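Setup and Routine Care of a Simulated Plate-Handling Cell
Student Project Report, Laboratory Automation Track
Submitted 6/14/23

1. Purpose

The project concerned a single work cell, known in the course as Prokport, in which one robot arm moves multiwell plates among benchtop instruments. The cell exists as a computer model. The task was to set up the arm's working positions, to write a care schedule that could be used on a physical cell of the same layout, and to record the faults met on the way.

The assignment covered rack pickup, plate transfer and the area around the reagent bottles. Liquid handling methods were outside its scope.
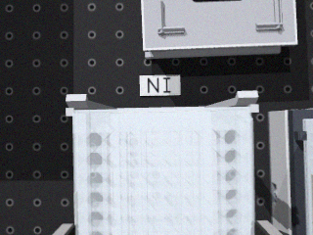
Maricica Chiriac

2. Rack pickup

Pickup from the pegboard wall was taught first. The approach is made in a straight line toward the board, with the gripper fingers open on either side of the rack. Early trials used a faster approach, and the model reported contact between the left finger and the rack wall. Speed over the last part of the path was reduced to 28 mm per second, and the open position of the fingers was stored as a separate value so that it could be corrected without changing the path.

The "NI" label under the upper box was left in place. Position names in the control program follow the wall labels wherever there is one.

3. Table layout and plate transfer

All transfer positions were taught from the arm's own base. The two boxy instruments stand at one end of the table and the bottle tray is toward the other, with the plate holders and slotted fixtures in between. The arm must reach both ends without passing over an open plate. This was the hardest condition to meet, and the first layout, named Skenditska after the practice file it came from, did not meet it.

The second layout, Zirnton, moved the travel path behind the fixtures and raised the wrist before each long move. In a test of 500 transfers, the program stopped 59 times in the first layout and four times in the second. The four remaining stops came from one holder position that had been taught slightly low – it was taught again in April and the test was not repeated.

The multiwell plate at the front instrument is gripped from above. Finger closing force should be checked whenever the plate type is changed.
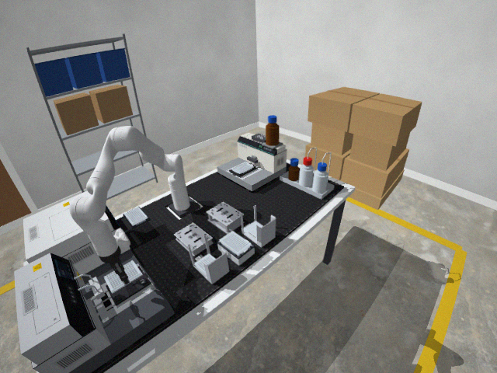 4. Care schedule

Before each run:
Confirm that every carrier and tray is in its stored position.
Move the arm to its home position at low speed.
Open and close the gripper once with no plate.

After every 828 transfers:
Check the screws of the base mounting plate.
Inspect the finger pads and replace them as a pair.
Teach the reference position again and compare it with the stored one.

The interval was taken from the Bíró worksheet issued with the course. It has not been tested against wear on a physical arm.

The lines at the bottle tray need particular attention. Two thin curved pieces arch up beside the capped bottles, and the wrist must clear them when it works at the low gray device nearby. A no-entry zone was drawn over the whole tray. It is larger than necessary and adds a short detour to some moves, but it does not have to be redrawn when a bottle is exchanged. 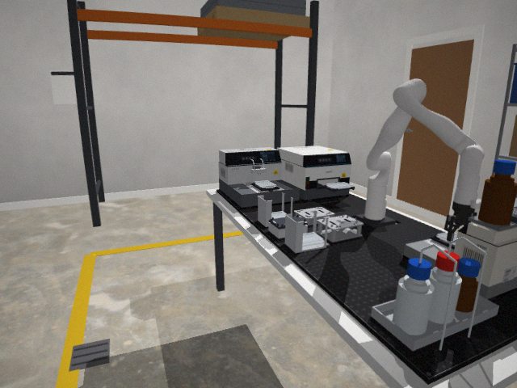 Should positions be taught again after the gripper fingers are replaced?

The reference position should be checked first. If it matches the stored value, the other positions may be kept; if it does not, the tool offset is corrected and each plate position is then checked at low speed.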